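Veltora adds low-foam emulsifier to Stullstead range

2018-12-26

Specialty chemicals supplier Veltora has added a plant-based emulsifier to the line it blends at Stullstead, with drum quantities now open for order.

The product, sold as Clonodex 61, is a nonionic ester made from vegetable fatty acids. It is a soft, cream-coloured paste at room temperature and pours easily once warmed. Veltora is aiming it at makers of laundry liquids, fabric softeners and textile finishing agents who want less foam in the wash without changing the rest of their formula.

Technical manager Meriem Hamdy said work on the grade began after several customers asked for a replacement for an older ethoxylate that was becoming hard to source.

“They wanted something that would hold a fragrance oil in a rinse-cycle product and not separate in the warehouse over summer,” she said. “The first versions were fine in the lab and went grainy in the drum. It took 13 trial batches to sort that out.”

Blending was moved to the larger of the site's 2 heated vessels in September. Production supervisor Hicham Slaoui said the change had shortened the cooling step, which had been the main hold-up, and that no new equipment was needed.

Clonodex 61 disperses in cold water with moderate stirring and is compatible with most anionic and cationic systems. Veltora recommends a starting dose of 4 per cent by weight in softeners, with lower levels in clear liquids, where it can cause a slight haze. Drums should be kept sealed and out of direct sun. Material that has set in cold weather can be rewarmed and mixed before use with no loss of performance.
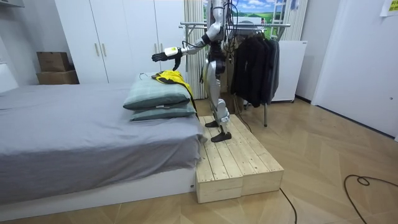 Bright yellow garment with black trim on the pillows.

Distribution outside the company's own sales area will be handled by Benjelloun, which already carries Veltora's defoamers and wetting agents. Wenjie Feng, who looks after home care accounts at the distributor, said sample jars were going out with the current price list — larger trial packs will follow once the new labels are printed.

Safety data sheets and a short formulating guide are available on request from either company.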